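Where Students Eat Lunch: A Survey of Food Choices Near Campus

Final report, Food and Community course
Group members: Yichen Gu, Jiahui Mao, Wanting Jiang
Advisor: Hongjun Wei
May 28, 2023

1. Background

Our group wanted to know how students at the Gedano campus decide where to eat lunch. There are three main options. The first is the school dining hall. The second is Kang Street, which has small noodle shops, a bakery and a few snack counters. The third is bringing food from home or from the dorm. The school publishes a menu and prices for the dining hall, but it does not keep any record of why students go somewhere else.

We started with a simple idea, that price was the main reason. Two of us eat on Kang Street most days and we both said we did it because it was cheaper. When we added up our own receipts, this was not true for either of us. That made us change the survey so that it asked about time, distance and company as well as money.

2. Method

We handed out a paper survey in April outside the library and at the bus stop by the east gate. We stopped when we had 100 completed forms. Forms with more than one missing answer were thrown out and replaced. Each person was asked where they ate lunch the day before, what they paid, how long they waited, and who they ate with. The last question was open and asked what they would change.

Jiahui Mao also went to the shops on Kang Street and wrote down the posted prices for a basic lunch and a drink. Wanting Jiang did the same in the dining hall. We did not include delivery apps because the fees change too much from one order to the next. 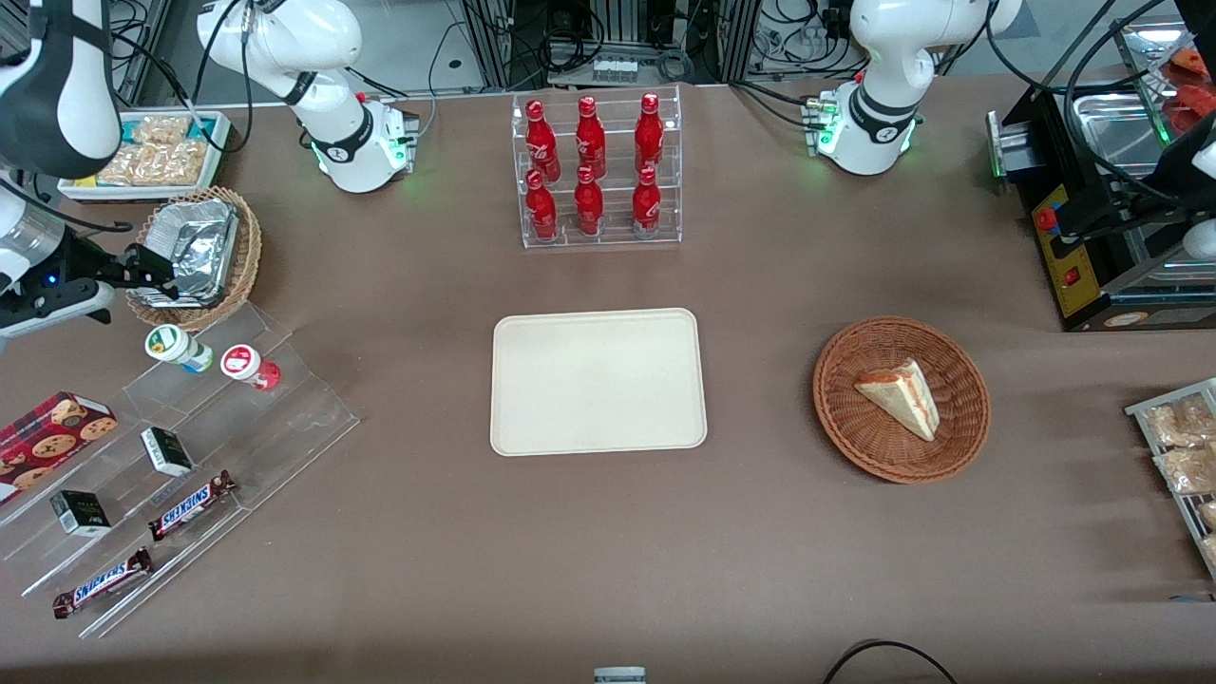 3. Results

Of the students who answered, 33 had eaten in the dining hall the day before. Most of the others had gone to Kang Street, and a smaller group had brought their own food or skipped lunch. Skipping lunch was more common than we expected, mainly among students with a class right before and right after noon.

Price did not separate the groups very well. A basic lunch with a drink cost close to the same in the dining hall and in the cheaper noodle shops. Waiting time made a bigger difference. Students who left the dining hall out of their week usually wrote that the line was too long after the late morning classes let out.

Company mattered too. Students who ate with friends mostly said the group picked the place and they went along with it. Several wrote that they did not like the food where they ate but would go again.

In the open question, the most common request was for a quick counter with cold drinks and ready-made snacks near the science building. The Gulano Bakery was named often as a place that does this well.

4. Problems with the study

Our two survey spots were both on the east side of campus, so students from the west dorms are probably missing. People also guessed at their waiting time. Zhenhua Jiang, who helped us enter the forms, noticed that nearly all the answers were in even steps of five minutes.

5. Next steps

We would like to repeat the survey in the fall with a third spot near the west dorms, and to time the dining hall line ourselves.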